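## 4. Grasp Timing and the Handover Layer

The planner described in Section 3 produces a target pose and an approach direction, but it does not decide when the fingers should close. In the first version of Findari we left that choice to a fixed rule: close when the distance between the tool center and the target falls below a threshold. The rule worked for rigid objects lying on a flat surface. It failed often once we added trays with raised rims and thin plastic bags, and most of the changes reported in this section came out of those failures.

### 4.1 Wrist-view target estimation

Each arm runs its own estimator on the wrist stream. The estimator takes the current image, the joint state and the last commanded pose, and returns a target point in the gripper frame together with a confidence value between 0 and 1. We do not fuse views from different arms at this stage. An early build did, and small calibration errors between the arms moved the target far enough to make the fused estimate worse than either single view.

The round orange target in the green tray was used for tuning the estimator, as its color separates well from the tray and its outline changes little with viewing angle. Glare on the tray was the main source of error. Bright streaks on the plastic were sometimes taken for an object edge, and the estimated center then moved toward the wall of the tray.
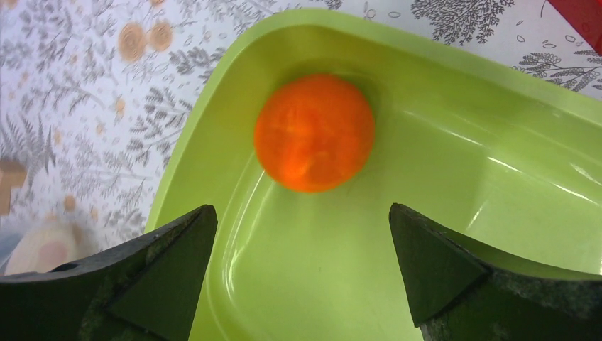

We reduced the effect by training with random highlights painted onto the tray region and by rejecting any estimate that jumps more than 2 cm between consecutive updates while the arm is moving slowly. A rejected estimate is replaced with the last accepted one, carried forward using the joint state. After 17 rejected estimates in a row the arm stops and asks the planner for a new approach.

The printed tablecloth was kept in all sessions. We had expected the pattern to disturb the estimator, and Hamish Tennant prepared a plain gray surface as a fallback, but the difference in validation error was too small to justify a second setup.

### 4.2 Bags and other soft targets

A bag has no stable center. Its outline depends on how the film is folded, and what is inside can be partly visible, so a detector trained on loose items tends to report the contents and ignore the bag. In our logs the arm would aim at a piece of fruit seen through the film and press down on it.

We now label bags by their graspable parts only. For the bags in our set these are the strap and the pinched tip. The estimator returns one point per part, and the planner picks the one with the shortest collision-free approach. When a second arm is close to the bag, its links are added to the collision model with a margin of 40 mm. The margin is large for a table of this size - it rules out some grasps that would have been safe - but smaller values led to contact between cables and fingers in simulation.

Figure 4 gives a wrist view with a bag between the fingers and other arm hardware close behind it. The strap is in front of the film here, and the part labels cover the strap and leave the contents unmarked. 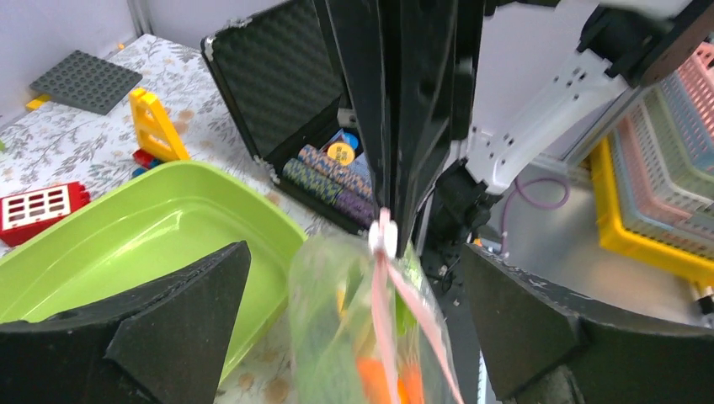

**Figure 4.** Wrist view of a clear bag with a pale pink strap, with dark and white arm segments in the background.

### 4.3 Closing rule

The fixed threshold was replaced with a small state machine with three states: approach, settle and close. The move from approach to settle depends on distance, as before. The move from settle to close requires the target confidence to stay above a set level for a full window of control steps. If the confidence drops during that window, the arm holds its pose and the window starts again.

For the pinched tip the window matters more than for rigid objects. The tip is narrow, and it can leave the space between the fingers with a small movement of the film. Apinya Suksawat added a check that the estimated point lies inside the closing volume of the fingers, computed from the gripper model and the measured opening. Napaporn Intarasuk later extended it to shrink the volume as the fingers come together. 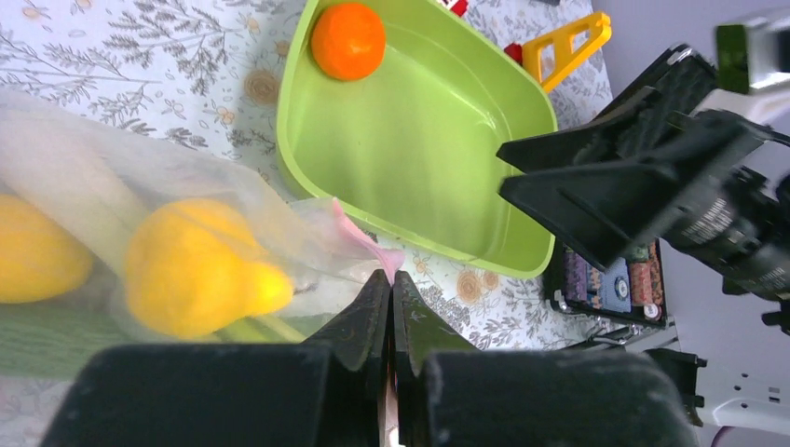
### 4.4 Evaluation protocol

The closing rule was tested over 144 trials, split evenly between rigid targets and bags. An operator set the start layout from a printed card and did not intervene unless the stop button was needed. Trials ended by an emergency stop were counted as failures. Success rates for the fixed threshold and the state machine are listed by object type in Section 5.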